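Writing to a foreign embassy about a jailed journalist: does it do any good?

Sumeya Alemneh

I belong to a small letter-writing group that meets in a shared room at Himimel. In February we took up the case of a newspaper editor who has been in prison for 194 days without trial. We have sent 55 letters to the embassy and had nothing back. Some members want to stop, others want to try a petition. Has anyone had a reply from an embassy, and is it worth carrying on?

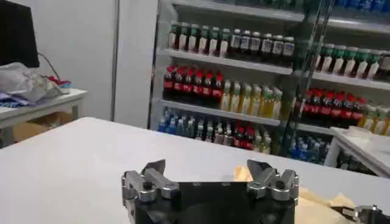
The white table at Himimel.

I should add that the letters were all polite and used the same wording, apart from the signature. We kept copies. None of us knows the editor or the family, so we are working from press reports.

Bellini

Using the same wording is probably the problem. Embassies count identical letters as one item, if they count them at all. Ask each member to write their own, no more than a page, and stick to one request: a date for the trial, or access to a lawyer. Give the editor's full name and the place of detention in the first line.

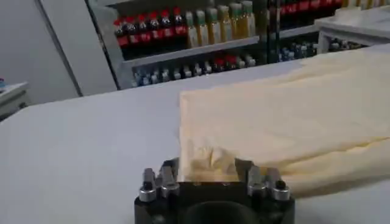 Send a copy to your MP as well and ask for it to be passed to the Foreign Office. MPs do have to deal with their own constituents' post, so put your home address on it. Ours took 5 weeks but we got a proper answer, signed by a minister, and it told us consular staff had asked to attend the hearing. The embassy itself never wrote to us.

Before you do any more, try to reach the family or the lawyer through a press freedom group. Some families want publicity and some are frightened of it — you need to know which before you put a name on a petition.

gritetti

petitions are a waste of time imo. we got 2,954 names on one and the embassy wouldn't open the door to take it. posted it in the end, heard nothing

Brultetti

I agree with Bellini about the family. I wouldn't write off the petition though, as our local paper ran a piece on ours and that brought in new members. Also write to the editor in prison if you can get the address. Keep it to a short greeting, leave politics out, and don't mention the campaign.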